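The planner had stopped again at step 49. Borislav Vasić read the log from the bottom up, as he always did, and found the same line as the night before: grasp lost, replanning. After that it had replanned over 300 times and then run out of memory.

He made tea. Hutchins rang from the Ornard office and asked if it was the perception.

"No," Borislav said. "It sees the cloth. It doesn't know which bit of the cloth is the edge."

"So it is the perception."

"It's the planner asking for an edge when a fold would do."

Hutchins said the people at Stonevby wanted something running by August, and rang off.

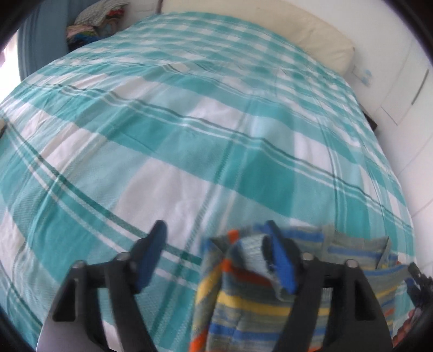 He opened the cost function. Three years ago, at Grasell, he had written most of it in one afternoon, and there was a comment in it that said fix this. He couldn't remember what had needed fixing. The weight on edge distance was 60. He set it to zero and the simulated arm picked up a shirt by its middle and held it there, quite steady, until the run timed out.

He tried other values. By nine o'clock he had a branch called edges-again and a cold cup on the windowsill. His sister sent a message about their mother's flat and he answered it with one word, then felt bad and wrote two more lines.

The next run got past step 49. He sat up. It went past 100, and at 141 the gripper opened too early and the shirt fell on the simulated floor.

He wrote 6th July at the top of a new page in his notebook, and under it: release timing. Then he started the run again from the beginning.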